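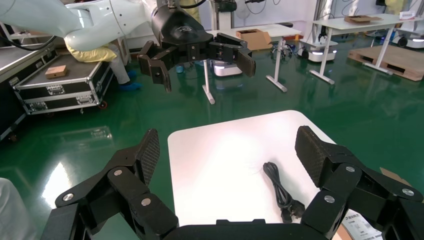
By July the returns at Plostthorpe had got the better of Mayu Hattori. Gridmont had sold 1,751 desk lamps and, as far as she could tell, had regretted each one personally. Her job was to put every lamp's belongings back in its carton so it could be sold again to a more forgiving household. The black power cord lay coiled on the white table with its plug at one end, looking smug. Cords were like that. They knew the lamp was nothing without them.

"Sheet first, then cord," said Mägi, who had been there longer and had opinions on cardboard.

"The customer wants the cord."

"The customer wants to be told not to put it in the bath. In nine languages, if possible."

Mayu read the sheet while she folded it. The columns were very small and the tone was hurt. Step four referred her to step six, and step six had doubts.
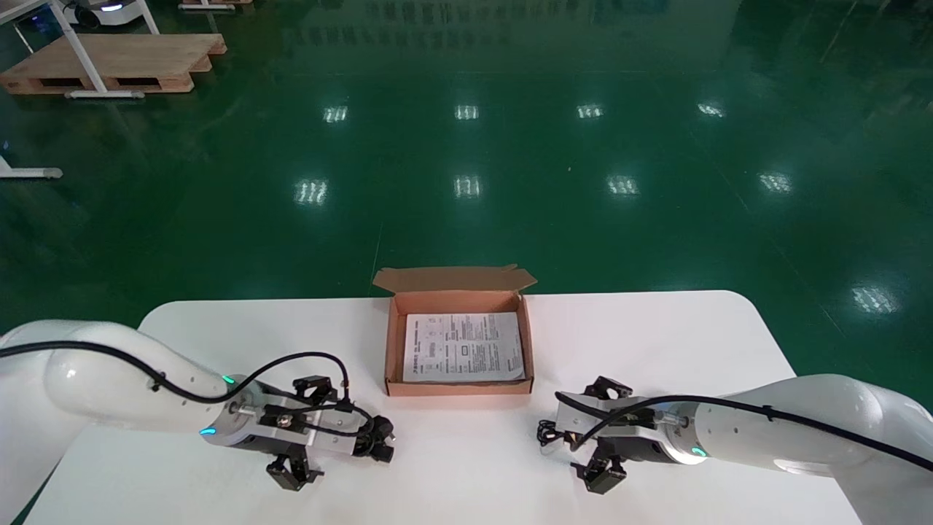
Sheet first, as Mägi would have it.

She looked at it for a while, lying flat in its carton with a neat brown margin on every side – the best-fitting thing she had seen all winter. It seemed a shame to drop a cord on it.

"Ninety-six to go," said Mägi.

She picked up the cord and put it in her cardigan pocket, just until lunch.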